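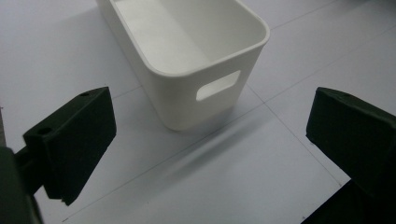 Skela food shelf moves to Trindade Street, opens Thursday

The Skela food shelf has a new home. Doors open Thursday at 10 a.m. in the old Rundisska shoe store on Trindade Street, two blocks down from the bus depot. Same hours as before, same phone number. New entrance is on the side, by the parking lot, not the front.

The shelf served 1498 households last year out of a church basement with no elevator and one outlet that worked. The new space is 2740 square feet, all on one level. Rent is 400 dollars a month for the first two years, then it gets looked at again.

"We had people waiting on the stairs in January," said Imani Ostrowski, who has run the shelf since the spring. "Moms with strollers. Guys on crutches. I'm just glad to be on the ground floor."

Bigger change for regulars: no more pre-packed bags. Shoppers will pick up a plastic bin at the door, go down the aisles and choose for themselves, with a limit posted on each shelf. Bins stay in the building. Bring your own bags to get things home, there won't be many spares the first week.

Fresh stuff will be limited to start. The walk-in cooler that came with the building needs a new compressor and the part is on order. Until then milk and eggs will be handed out from a chest freezer turned down low (turned up? it's a fridge now, anyway) next to the check-in desk. Frozen meat is on hold untill the cooler is running.

Skukolora, the paint shop next door, did the walls at cost and is letting the shelf use six of its parking spots on open days. Please don't park across the loading door. Trucks come in early and they've already had to wait twice during the move.

Not everybody is happy. A few neighbors told the town board last month they were worried about traffic on Trindade, which narrows right before the light. The board okayed the permit anyway, with a review in October. Ostrowski said she'll stagger sign-in times by last name if lines get long.

The shelf still needs 2000 dollars for the compressor job. Checks can be dropped at the side door during open hours. Cans and dry goods too, but no glass jars please, and nothing past it's date.

Hours are Thursday 10 a.m. to 3 p.m. and Saturday 9 a.m. to noon. First-time shoppers should bring a piece of mail with a Skela address.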